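Last updated: March

The gripper for the club's second robot is nearly there. Marcus Szabo redrew the fingers after the old ones split along the screw line, and we printed the new pair in the dark green filament left over from last term. The brass inserts went in with a soldering iron. Mine was crooked and had to be done again.
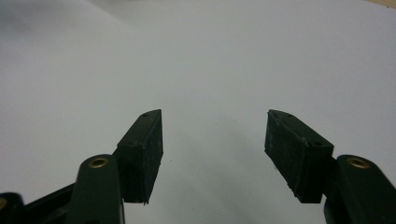
Photo: Iman Fawzy

The black pads came off the old fingers. They have picked up dust and scuffs and the lower edges are getting ragged, so I want to replace them before we go to Nidton. Iman thinks they will last.

Next job is the closing force. The servo takes values up to 2000 and we have been stopping at 1638, where the motor starts to hum. I'll try lower numbers next session and write them down this time.

Comments

Mieczysław Sowa: Which glue are you using for the pads? Ours peel.

Gaspard Cordier: Wipe the dust off with a damp cloth before you buy new ones. Worked for us.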